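Workbench Tips I Keep, and a Few I Gave Up On

I distrust most workshop advice, including a good part of what I've passed along myself. What follows is what survived a year on my own bench. If your results differ, keep yours.

Baby food jars under the shelf

You screw the lids to the underside of a shelf and twist the jars on and off. It looks great for a month. Then you have a screwdriver in one hand and a jar that needs two hands, and you start leaving them on the bench. I went back to shallow drawers. Anything deeper than 3 inches turns into a junk heap.

Rice in the toolbox

Supposed to stop rust. I put a sock of it in one box and nothing in the other, same shelf, same damp garage, August through spring. Both sets of chisels had the same freckles. A wipe of light oil on the steel did more than the rice, and mice don't eat it. The silica packets that come in shoe boxes work a little, but they fill up with moisture quickly and then just sit there looking helpful.

Sanding through every grit

The charts want you to hit every number on the way up. For a painted shelf I start at 100, finish at 150 and stop. Britta Wendt wrote in to say I was ruining my finish, and she may be right about tabletops. She is wrong about paint.

Working over a tray

This one I resisted for years because it sounded like something off a calendar. Put a shallow cardboard box or a tray under whatever you're taking apart. Cut the sides down low enough that your wrists clear them. Screws and springs land in it and mostly stay in it. A white tabletop helps too, since a dark screw shows up against it, though it also shows every coffee ring. I would skip the magnetic mats — mine grabbed the tweezers and let go of the brass parts, and half of what I lose is brass.

Hold circuit boards by the edges while you're at it. I can't prove a fingerprint ever killed one of mine, but it costs nothing.

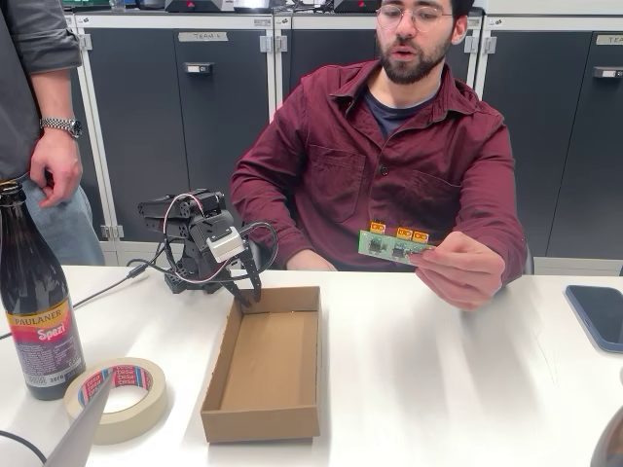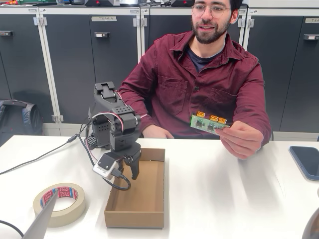 Small green board in hand, open cardboard on a white table.

Alcohol for label glue

70 percent from the drugstore is fine for most stickers. Stronger stuff dries before it has softened anything. Cooking oil works on the really stubborn gum, but then you have to clean off the oil, so count that in before you call it the easy way. Try a hidden corner first on clear plastic, which can craze.

Marking cables

Bread tags: too small to write on, and they snap. Colored tape: fine until you forget what blue meant. I use masking tape folded over into a flag, with a pencil. Ink fades and pencil doesn't. Label both ends. I did one end for a long time and felt very organized until I was behind the desk.

Soap on screw threads

It does drive easier. The claim I don't buy is that it's harmless. Bar soap pulls in moisture, and I've backed out soaped steel screws that were brown all the way up. Candle wax does the same job without that. In hardwood, drill a proper pilot hole first and you may not need either.

Glue bottle tips

Store them upside down, people say. Mine leaked. Put a long screw in the nozzle and stand the bottle up. Once a year pull the screw, peel off the dried skin and put it back.

Pegboard outlines

Régis Perrin swears by tracing every tool in marker. I did 50 of them one weekend. Then I bought a different hammer.

Next time, sharpening, where I expect more mail.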